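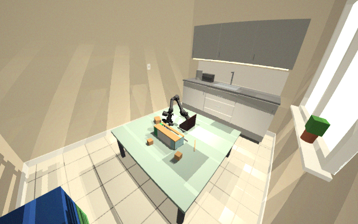
Simulated workcell used for the planning round: one arm, a mint-green table, small cubes and a long slatted structure, with the kitchen units behind.

Equipment Plan for the Tabletop Cell, Second Revision
2024-11-15

The first version of this plan was circulated in March and drew more comment than I had expected. The present revision takes account of the remarks received from Hilkka Harju and Valtteri Keskinen, and it replaces the earlier text in full. I publish it on this blog, as before, so that colleagues at other sites may refer to it.

The Larnari project requires one fixed arm with a gripper, working over a table in an ordinary furnished room. No purchase has yet been made. All layout work to date has been carried out in simulation, and I recommend that this continue until the table size is settled. Moving a simulated base costs an afternoon. Moving a bolted one means a new tabletop.

Two offers are under consideration. Barkora proposes an arm, controller and gripper as a single package, with delivery in 61 days. Flitex quotes the arm alone, with delivery in 8 weeks, and leaves the gripper to the buyer. The Flitex price is lower on paper. Once a gripper, a mounting plate and cabling are added, the difference between the two comes to 158 euros, which should not decide the matter. Service terms should. Aarne Laitinen has asked both suppliers to state in writing who pays for freight on a warranty return, and only Barkora has replied.

The following items were missing from the March budget and are now included:

Mounting plate and fasteners
Spare gripper fingers, two sets
Window blind
Replacement work pieces, allowance of 500 euros
Electrical inspection

The blind was added at my request. Direct sun through a large window puts strong bands of light and shadow over a work surface, and the camera trials ought to be run both with and without them. The simulation lets us set the sun where we please. The room at Lehtinen will not, and it faces southwest.

I have removed the second table. Ville Harju argued for keeping it as a staging area, and the point was a fair one, but the floor area does not allow a clear walkway on both sides. His note is attached to the internal copy of the plan.

Saimi Karppinen will hold the budget line until a supplier is chosen. Questions on the electrical work should go to her directly. Comments on the layout may be left under this post.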